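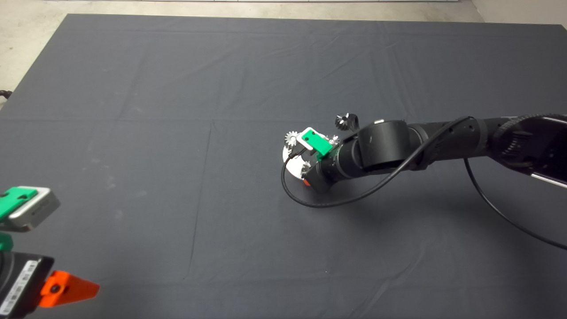 Handout 4 – notes from the Balstead open day, for those who missed it and those who were there but didn't write anything down. Main topic was small-part handling, i.e. gears, two arms, one work surface. Look at the surface first: dark gray cloth, matte, folds still in it. Small white toothed gear shows up well against plenty of backgrounds but not on the white disc, where the edges of the teeth get hard to pick out. Dark bevel-style gear has the opposite problem near a black wrist joint. Keep this in mind for the contrast excercise in February.

Cables. Pongsak Hemmin spent longer on this than on the grippers. A cable run outside the arm needs slack for the wrist to turn, too much slack and the loop gets down among the parts. His rule – move every joint to its limit by hand, slowly, before fixing a single tie. Write down where it pulls tight.

Fingers. Pointed vs flat, see last week's table. Pointed gets in between parts, less contact area, so a gear can spin in the grip. Eamon Kinsella asked about padding. Answer was try it and measure.

Camera near the gripper: good close view, loses the part when the finger covers it. Second view helps. Calibrate again if anybody bumps the mount, even a little.

Terms you need: end effector, wrist joint, compliance, reach, occlusion. Compliance wil be on the worksheet.

To do before 11th December:
– sketch a two-arm layout for one gear pick, mark where the arms could collide
– 5 lines on cable routing, own words
– read the Treltell notes, section 2 only

Worksheets to Eamon, paper is fine. Groups of 4 for the February session, same bench list as before.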